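Project report: Reusing old office desktops
Lemma module, December 2021

3. Work carried out

Our towers came from the Grumgate store, where they had been kept since May. The budget was 90 pounds, mostly for memory and thermal paste. We laid each case on its side, took off the side panel and checked the board before ordering anything.
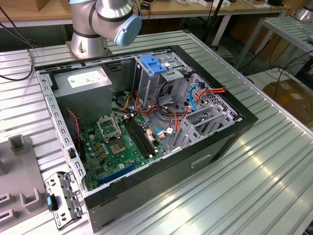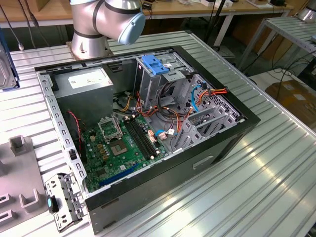
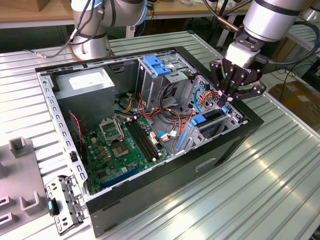

Figure 2. Open cases with the power supply at upper left and the memory slots in view.

The processor socket has to be inspected for bent contacts under a good light. Cables were left in place and labelled later. Screws went into pots marked by case.

4. Still to do

Order memory, fit the processors and write up the test results.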